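News > Residents' Bulletin > Household Safety

Changes to the electrical inspection program at Bronedwood and Paterson Court

The Property Services office has completed its review of the electrical inspection program for the two buildings under its management. The revised program takes effect on 24th June and applies to every rented and owner-occupied unit. Residents are asked to read this notice in full and to keep it with their lease or ownership papers.

Under the previous arrangement, units were inspected only when a resident moved out or when a fault was reported. A unit occupied by the same household for many years might therefore go a long time without a visit from an electrician. The revised program replaces this with a regular cycle. Each unit will be inspected once every five years, and shared areas, including laundry rooms, corridors and the parking level at Paterson Court, will be inspected every year.

The work has been awarded to Besturer, an electrical contractor already familiar to residents at Bronedwood from the replacement of the lobby lighting. Inspectors will carry a letter of introduction bearing the signature and telephone number of the Property Services office. Residents who are in doubt should call the office before allowing anyone to enter.

What the inspection covers

The inspector will open the distribution panel, test the circuit breakers and check each fixed outlet and switch. Outlets in kitchens and bathrooms will be tested for ground-fault protection. Smoke alarms will be tested at the same visit, and any alarm past its marked replacement date will be changed at no cost to the resident. Panels should be clear of coats, shelving and stored items on the day.

Power to the unit will be interrupted for a short period. Residents who use medical equipment that depends on household current must inform the office when they receive their appointment letter, so that a temporary supply can be arranged. Aquarium owners may wish to make their own provision.

Personal appliances do not form part of the inspection. The inspector may, however, point out a damaged cord or plug, and such remarks will be noted on the copy of the report left with the resident. The office does not keep a record of the belongings found in any unit.

Kitchen circuits

The review gave particular attention to kitchens. Most kitchens at Bronedwood were wired at a time when households owned fewer countertop appliances, and many still have a single circuit serving all of the outlets along the counter. Appliances that produce heat draw far more current than those that do not, and running several of them together is the most frequent cause of tripped breakers reported to the office. 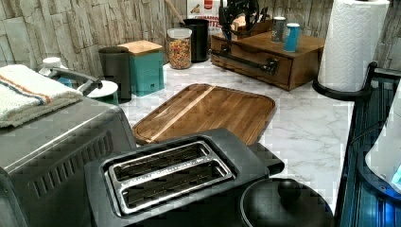 Where a kitchen has only one counter circuit, a second will be added as part of the program. The new wiring will run behind the base cabinets wherever possible, and the contractor has been instructed to leave wall finishes undisturbed unless there is no other route. If a tile or panel must be removed, the office will contact the resident beforehand and will bear the cost of making good.

Until the second circuit has been installed, residents are asked to use heating appliances one at a time. Extension cords and multi-outlet strips should not be used to supply them. A breaker that trips may be reset once. If it trips again, it should be left off and the fault reported to the maintenance line. Residents should not exchange a breaker for one of a higher rating under any circumstances – this removes the protection the circuit was designed to have, and it is a breach of the building rules.

Appointments and access

Besturer will begin with the upper floors of Bronedwood and proceed downward. Paterson Court will follow, and the first cycle in both buildings is expected to be complete by December. Appointment letters will be delivered to each mailbox at least two weeks ahead of the proposed visit. A resident who cannot be at home may name another adult to be present, or may authorize a member of the office staff to accompany the inspector.

One change of appointment may be made without charge. Where access has been refused or missed on three occasions, the matter will be referred to the managing board, which may recover the cost of the wasted visits. The office has no wish to use this provision and will make every reasonable effort to find a suitable time, including early evening.

Pets should be kept in a closed room during the visit. Inspectors will wear shoe covers on request.

Costs

The program will be paid for from the building reserve. No special assessment will be made, and monthly charges for the present year are unchanged. Owners who have altered the wiring in their units without approval will be responsible for bringing that work up to code, and the office encourages them to come forward now so that it can be priced together with the general works. The average charge for correcting an unapproved kitchen alteration in earlier years was nearly $700 – a sum that varies considerably with the age of the work.

Tenants will not be charged for any correction to wiring that was in place when their tenancy began. Tenants of private owners should pass a copy of this notice to their landlord, as the appointment letter will be addressed to the unit only.

Records

Each resident will receive a written report after the visit. A copy will be held by the office in the Stollel records system, where owners may view it using their existing account. Reports will be kept until the following inspection has been completed. Owners selling a unit may request a certified copy for the purchaser, and this will ordinarily be issued within five working days.

Other matters

The laundry room on level 2 at Bronedwood will be closed for one day while its panel is replaced. Notice of the date will be posted on the door and in both elevators. During the closure, residents may use the laundry room at Paterson Court with their usual key card.

Questions about the program may be put to the Property Services office in person, by telephone or by a note left in the box beside the mailroom. Large-print copies of this notice are available at the front desk of each building.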